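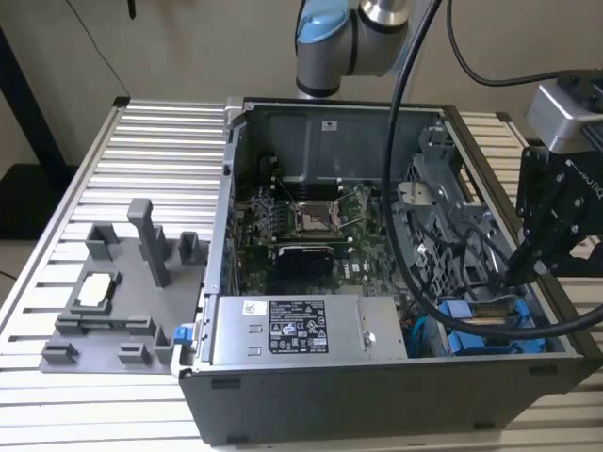
Subject: Re: [cell-upkeep] Cable loop catches on the case, which side to fix first?
Date: March 2022

Hello all,

thank you for the answers on my first question. I put the part I am replying to below, so the new members can follow.

> On our cell at Skellovside we had the same trouble. The gripper cable
> was too long between the last clamp and the wrist, and each time the
> arm went low the loop came down into the work. We shortened it and
> then it was too short for the turned positions. Before you cut or
> re-clamp anything, please write down how much you really need at the
> worst pose. Also check your fixture tray. We blamed the cable for a
> long time and half of the fault was a tray that had moved.

This was good advice and I followed it in the wrong order, so I started with the tray.

Our cell is the one for opened desktop computers. The tower lies on its side on the slotted table, and the printed tray stands on the left of it, close to the case. The tray has a nest with a raised frame for the small part. I put a steel rule between the tray and a fixed point of the table and got 245 mm on one end and 3 mm less on the other end. So the tray was turned a little. I loosened it, pushed it against a straight bar, and tightened it again from the middle to the outside. After this I taught the nest position again and saved it as program 1646. The old one is still in the controller, but please do not use it.

Then the cable. The arm comes from above and the gripper has to go down at the drive cage side, on the right.
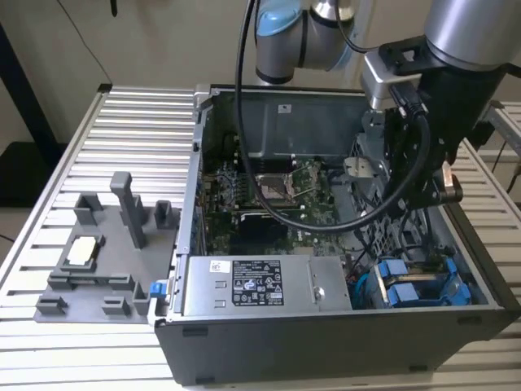
With the CPU socket open and the lever up, I do not want a thick cable moving near the contacts. A bent pin is the end of that board for us. I jogged the arm by hand at low speed to the lowest pose over the drive cage, then to the pose over the socket, and at each one I marked the cable with tape at the last clamp. The difference between the two marks was bigger than I expected. If I clamp for the socket pose, the cable pulls at the drive cage pose.

My plan now is to move the last clamp up by one joint and add a soft strap near the wrist — loose enough that the cable can slide in it. At McKinnon they use a spring holder from Corance for this, but I could not find out if it fits on a small arm. If somebody has one mounted, I would like to know where the base is fixed.

For the regular check I wrote this for our binder:

Look at the cable jacket at the clamp and at the wrist, every 400 cycles.
Check the tray with the rule on both ends.
Check the finger screws by hand, with the arm stopped.
Run the first cycle at low speed after any change.

Is 400 too often? The Pliltevthorpe cell does it only when the shift changes, but their arm does not reach inside a case, so I am not sure it can be compared.

One more question — does your tray stay in place with only the slot nuts, or did you add a stop on the table? I would prefer not to drill.

Best regards from the rework cell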